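Oiling a table that gets used every day?

Skiltevdale Home & Garden Forum > Furniture > Wood care

mossyback
Got a Juntunen round table, pale oak, second hand. Previous owner says oiled, never lacquered. It's gone dry and a bit grey where people sit. Do I just re-oil or does it need sanding first? Two kids, used for every meal, can't have it out of action for a week.

petrol_kettle
Sand it. 120 then 180 then oil. Anything else is a waste of oil.

Hobnail
Wouldn't go near it with 120! Check it's solid first. If it's veneer you'll be through the top before the kettle's boiled.

mossyback
How do I tell

Hobnail
Look underneath and at the edge. Grain should carry on over the side. If there's a thin line all the way round, veneer.

wrenfield
We've had an oak one since March, same sort of thing. Wash with soap flakes, leave overnight, thin coat of Colia hard wax, wipe off all the extra after ten mins. No sanding. Cost me 31 quid for the tin and there's loads left.

petrol_kettle
Soap flakes on oak, and you wonder why it goes grey.

wrenfield
It's how they've done it in Scandinavia for ever. Grey is from wet cups and leaving water sat on it. Mine isn't grey.

petrol_kettle
Give it a year.

tidewrack
Both work imo. Soap gives a paler finish, oil goes yellower. Depends what you like looking at. Whatever you do put the oily rags in a jar of water or lay them flat outside, they can go up on their own. Not joking, neighbours lost a shed.

mossyback
Grain does go over the edge so solid I think. Got a quote from a place in town to refinish, 2,000 and they want it for a fortnight. No chance.

Hobnail
2,000?? You could buy a new one for that. Fakik do a round oak one for less.

tidewrack
The big Fakik is nearly 3,000 now. Went up again.

Hobnail
Blimey. Ok do it yourself then. If you must sand, 240 by hand, with the grain, just teh dull bits.

wrenfield
And put your plates down on something for the first few days, hard wax marks easy until it's cured. Buff with microfibre, not kitchen roll, that leaves bits.

petrol_kettle
Cotton. Old t-shirt. Microfibre drags.

wrenfield
Only if you've put too much on. Been fine on ours, 40 quid of cloths would last you a lifetime anyway.

mossyback
Right going with 240 on the dull patches, then wax, t-shirt AND microfibre so everyones happy. Will do it while the kids are at their nan's. Thanks all

tidewrack
Do a test patch underneath first!! And report back

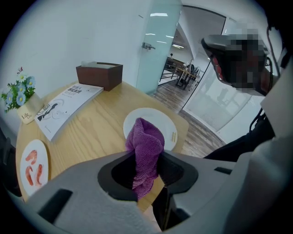
Photo: wrenfield, posted August 6, 2024

Pale oak, white plate, purple microfibre. No idea on the brand of cloth before anyone asks, they came in a multipack.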